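How I made the budget for our second arm

In November I must give my boss a number for next year. I like numbers, but I do not like to give them early, and this year the number is for robots, so I have spent many evenings with a spreadsheet and a pot of tea. I am writing down how I did it. Maybe it helps another person in a small company who has the same task and also never learned it in school.

Our company is Forkent. We are small. We make software that teaches arms to do household tasks: put a thing in a bag, take a thing from a drawer, fold a towel badly and then fold it less badly. I came here as a test engineer, and the purchasing came to me slowly, one order at a time, because I was the person who answered emails from suppliers. My colleague Nabila Lubis runs the arm most days. I run the spreadsheet.

The first mistake: I bought only the arm

When we planned the first station, my budget had one big line and a few small ones. The big line was the arm. The small ones were "table", "gripper" and "other". I wrote a modest sum next to "other" and felt proud that I had remembered it.

"Other" became the most difficult line of the year. Into it went the rail, the clamps, the camera bracket, the tripod, the light, the cables, the longer cables, and then the cables that replaced the longer cables because they had the wrong connector. None of these things is expensive. One clamp costs less than a lunch. But you order them in small parcels, each with its own shipping, and each parcel stops the work for some days while you wait.

In the end I went through all the invoices of the first year and sorted them again. There were 397 lines. I had expected maybe a quarter of this. The arm itself was one line, of course, and the gripper was another, and then there was this very long tail of little things.

So the first rule in my new sheet is that the word "other" is forbidden. If I cannot name the thing, I cannot put it in the budget. If I still feel that something is missing, it goes to a line called "reserve", with a percentage that my boss has agreed to before. He finds this more honest, and I sleep better.

Watch the work before you ask for a quote

My second rule came from Nabila. I had sent her a list of technical questions for the supplier: payload, reach, repeatability. She wrote back only, "Please come and sit for one afternoon." I thought this was a little impolite, but I went.

She was working on the bag task. It is a simple task to describe. The arm goes with the gripper to the opening of a bag that stands on a seat, and it must put in or take out an object. For a person this is nothing. For us it is months, because a soft bag never stands the same way two times.

I sat with my notebook and I wrote down every time she had to stand up. She stood up to turn the bag. She stood up to move a cable. She stood up to look at the gripper from the other side, because the camera could not see inside the opening from its angle. After two hours I had a page full of small reasons, and most of them had nothing to do with payload or reach. We had been ready to pay a large sum for an arm with more reach, when the real problem was that we wanted a second view of the opening and a better path for the cables.

I recommend this very much. Take your notebook, sit in a corner, do not help. Write down what makes the person stop.
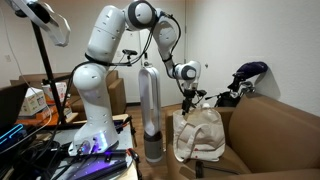
What I asked the suppliers

I asked three suppliers for a quote: Flavon, Ngau and Fosus. I will not write their prices, because they gave them to me in confidence and also because prices get old quickly. But I can write what I asked and how they answered.

To all of them I sent the same one-page letter. On it was our task in simple words, the size of our table, the kind of floor, and the sentence "We will use soft objects and normal furniture." I think this sentence was useful. Some sales people imagine a factory with a fence when they hear the word robot. We have a living room corner with an armchair in it, and the arm must work there.

Flavon answered first, with a very beautiful document. It had many options, and it took me a full morning to understand that the basic price did not include the controller license after the first year. When I asked, they were friendly and told me the price at once. But I had to ask.

Ngau sent a short quote and a long list of questions. How many hours per day? Who will change the gripper fingers? Do you have spare cables? At first I was annoyed to have homework from a supplier. Later I saw that the questions were better than mine, and I copied a few of them into my template.

Fosus had the lowest price and the longest delivery. For a first station I would maybe accept this. For the second it is difficult, because we already promised some results to a customer for the spring.

I put the three quotes into one table with the same rows for everybody. This took more time than I expected. One supplier counts training as a service, another puts it inside the price of the arm, and the third offers it as a "package" together with things we do not need. If you compare only the last number on each page, you compare three different products.

Fingers, cables and other things that wear out

Consumables were missing completely from my first budget. I was thinking about an arm like a desk: you buy it and then you have it. But the gripper fingers get worn, the cables on the outside of the arm bend all day, and the connectors become tired when you plug them in and out for every small change.

Now I keep a line for each of these, and I calculate it per hour of work. Nabila writes the hours in a shared sheet. At 300 hours we order a new set of fingers without discussion, also when the old ones look fine. She chose this number from experience and I did not argue. With cables we are less strict, but we always have one spare of each kind in the drawer, in a bag with a label on it.

I also added the furniture! My boss laughed when he saw a line for furniture in a robot budget. But if we train on one armchair only, the arm learns this one armchair. We need different seats, different bags, different surfaces. Used furniture is cheap, but moving it is not, and somebody must carry it up the stairs. So there is a line for used furniture and a line for transport, and they are nearly the same size.

Time is also in the sheet

This part I added last, and I am still not sure about it. For the first station, from the day when the arm arrived to the first useful recording, we needed 5 weeks. I had planned 2. The difference did not appear on any invoice, but we paid it in salary, and in my opinion it belongs to the cost of the equipment.

For the second station I planned 4 weeks. Nabila says that is too careful, because she has all the settings already. I kept the four weeks -- if she is right, we will have some free days, and there is always a box of recordings that someone should have sorted long ago.

Where I am now

The sheet has gone to my boss. I proposed Ngau for the arm and the gripper, and to buy the second camera for the old station immediately, this year, from the money that is left. It is a small sum and it solves something Nabila has to stand up for every day.

He has already answered about the camera, with a yes. About the arm he wants to speak with me again, and he asked for a version with leasing instead of buying. I know very little about leasing of such machines. If you have done it and you can tell me what was in the contract about damage and about early return, please write to me or leave a comment. I have until the end of the month.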